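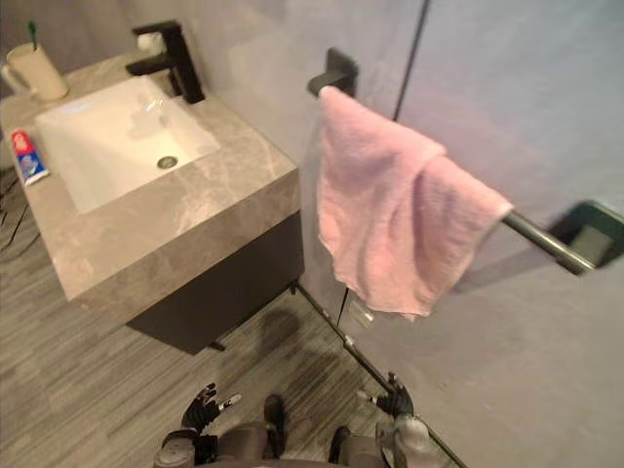
FLADOW, November – The newest member of staff at the Hartono works has two arms and no teeth, and it has now put in more hours at the bathroom vanity than most teenagers.

The robot, which the crew call Ella, works in a mock bathroom at the back of the building. Its duties are toothbrushes, toothpaste, mugs and the pink towel. A new maintenance routine came in this month, after a spring in which the machine was out of service more often than the staff kettle, and the firm let us in to watch it being put through its morning checks.

They start at 7 am, before anybody has asked Ella to do anything useful. The hands come first. Each finger is opened and closed through its full travel, and the technician on shift listens as much as looks. A healthy joint makes a small dry tick. An unhealthy one makes what the logbook calls "the biscuit noise", and the logbook has plenty of entries under that heading.

Then come the fingertips, wiped with a lint-free cloth and a dab of alcohol. Toothpaste is apparently the natural enemy of precision engineering. It's mildly abrasive, it sets hard in the gaps and it smells of mint, so a fouled knuckle can be found by nose. 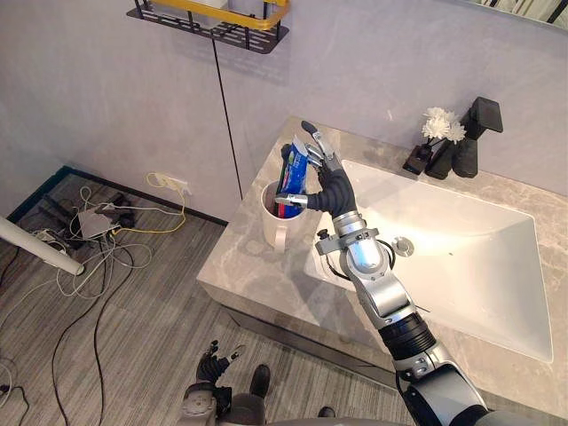
The tube also explains the grip setting, which has been the subject of more argument than anything else in the building. Too light, and the toothpaste lands on the floor. Too firm, and it lands everywhere. The present figure was settled on after 20 trial lifts, and is written on masking tape stuck to the controller with the word FINAL beside it. Two earlier values, also marked FINAL, can be read underneath.

Cables get a look every morning as well. The wrist lead has a habit of working its way loose when the forearm is turned hard over, and a loose lead gives fault code 1389. The manual describes that code as "unspecified". The crew describe it in other ways. The cure is to power down the arm, reseat the plug, check that the slack hasn't been taken up at the elbow and start again. It takes a few minutes if the plug is willing.

Most of last spring's downtime came down to that one plug. A replacement was ordered from Grasov, the parts supplier, and arrived promptly in the wrong gender. The second was correct but had been packed with an invoice for the first. Both are still on the shelf – one as a spare, the other as a warning.

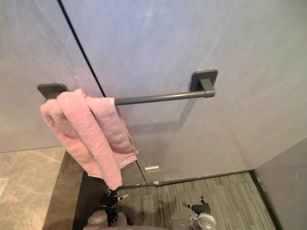 Issue 3, page 2

With the hands and leads signed off, the job moves to calibration, and here the towel bar earns its keep. The bar is bolted to the wall and its position is known, so Ella's arms are checked against it at the start of each shift. If the machine's idea of the bar and the bar itself disagree, the machine is the one that gets adjusted. This rule was added to the procedure in capital letters, and we gather there's a story behind it that the firm would sooner not tell.

The towel is another matter. A bar stays where you put it, but a towel has opinions. It bunches, it sags and it never hangs the same way twice, and for a while the crew tried to help by folding it neatly between runs. They've since been told to leave it alone. Real bathrooms don't have folded towels, at least none belonging to anyone who works at Hartono.

There's lint to think about too. Terry cloth sheds, and the fluff finds its way into the finger joints, where it meets whatever toothpaste the morning wipe missed and forms a sort of felt. It comes out with a soft brush and patience. Compressed air was tried once and moved the problem further in.

The full round is finished before morning tea on a good day. Until last month it ran well past it, with each technician following a private version of the checklist. There is now a single version, laminated, and hung where it can't be edited with a biro.
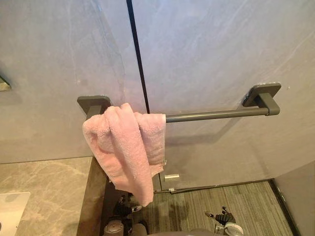

One reader, Fladow Local, has already written to ask why all this labour should go into a machine that handles a towel when the writer's own household has been failing to do so for years at no cost to industry. The letter goes on to say that any robot needing its fingers cleaned before breakfast is further along the road to being human than the makers let on, and would we please find out whether it puts the cap back on the tube.

We did ask. Caps are scheduled for the new year.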